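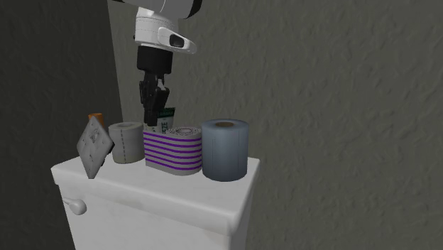

Gerumix ran out of cash in December and asked the court for time to pay. Our report looks at how it got there, what the repayment plan gave to each group it owed, and if we think the plan was fair. Gerumix made bathroom paper goods and sold them mostly through hotel suppliers. Boring stuff on purpose, the kind of thing you keep on top of the tank, a roll with purple stripes, a small green and white box behind it. Low price, thin profit per case, so the company had to move a lot of it every month to cover rent and loan payments.

1. Background

Started as a family business, then bought by Bikport, a holding company. Bikport paid for the purchase mainly with borrowed money and put the loan on Gerumix's own books. This is called a leveraged buyout (see class notes, unit 4). After the sale Gerumix owed $163 million. Before the sale it owed almost nothing. Sales did not grow after that. Paper pulp got more expensive and two hotel buyers moved to a cheaper supplier.

2. Who was owed money

Secured lender: Altetti. Had first claim on the plant, the trucks and the stock.
Unsecured: pulp suppliers, a trucking firm, the landlord in Gatchalian, small shops.
Workers: up to 400 people, unpaid vacation time and the last part of a bonus.
Owner: Bikport, last in line.

The order matters a lot. In Chapter 11 the secured lender normally gets paid from its collateral before the unsecured group sees anything, and the owner normaly keeps nothing unless everybody above agrees or is paid in full.

3. The plan

Altetti swapped most of its loan for shares and now owns the company. Kept a smaller loan on top, with a longer time to pay. Unsecured creditors got 30 cents on the dollar, paid in 4 parts. Workers got vacation pay in full but not the bonus. Bikport lost its shares. It did get a release, meaning the company can't sue it later over the buyout.

The suppliers voted no at first. Their point was that the buyout loan caused the whole problem and they had no say in it. They changed their vote after the first payment was moved up. We could not find out how much earlier, the filing we read only has the final version.

4. Was it fair?

Our group split on this. The plan follows the legal order and the plant in Gatchalian stayed open. A sale of the machines would probably of paid the suppliers less, going by the liquidation estimate attached to the plan. Against: the release for Bikport. It took fees out of Gerumix while the debt was piling up and gave back very little. Half of us think the court should have asked for a bigger payment in return.

5. Problems with our report

Only used public filings and the textbook. No interviews, ran out of time. The cash flow table is missing the last quarter, numbers did not match between two filings so we left it out. Section 3 should have a chart of old vs new debt, will add to the slides.

Contact: Business Law course office | Copyright the student authors | Back to top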